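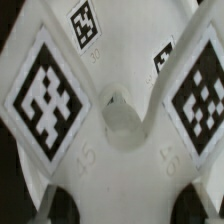

Do we need another loyalty scheme?

The Sillelley Traders' Group wants every shop on the high street to join Planier, a phone app that gives customers points each time they spend. Collect enough and you get money off at any other shop in the scheme. It has been going in Rattanakul's territory at the bottom of Mill Lane since the spring (the restaurant was first to sign up) and the pitch to the rest of us landed on doormats last week.

I have read it twice and I still can't find the part where it pays for itself.

The leaflet says 354 people in the town have downloaded the app. Fine. I have downloaded plenty of things. What I would like to know is how many of them opened it again the week after, and how many were going to buy their bread here anyway. Giving money off to somebody who already comes in every morning is a kind thing to do, but please don't call it growth.

Then there is the cost. Each shop pays 64 pounds a month, plus 2 per cent of anything bought with points. For the bigger places that may be loose change. For a wool shop in February it is a good part of the electric bill.

Begoñe Olmedo, who is putting the scheme together for the group, told me the fee "works out as less than a small advert". Perhaps so, although I stopped taking small adverts years ago for much the same reason. She did answer my other questions promptly. Shops can leave with two months' notice, customer details are held by a firm called Sulero, and no, she could not tell me what Sulero may do with them after a shop has left. She is going to ask.

Wyn Gape at the hardware shop is keener than I am. He thinks people like collecting things, and that a town where all the shops pull together looks better than one where they don't. I agree with him on the second point. We used to manage it with a paper card and a rubber stamp - the card cost pennies and the stamp is still in my drawer.

Anyone who wants to join has until December to sign. Before you do, ask to see sales figures from a shop that has been in for six months, and ask for them in writing. If they are good I will happily say so in the next issue. Replies to the usual address, and please keep them short, as the last lot ran to three pages.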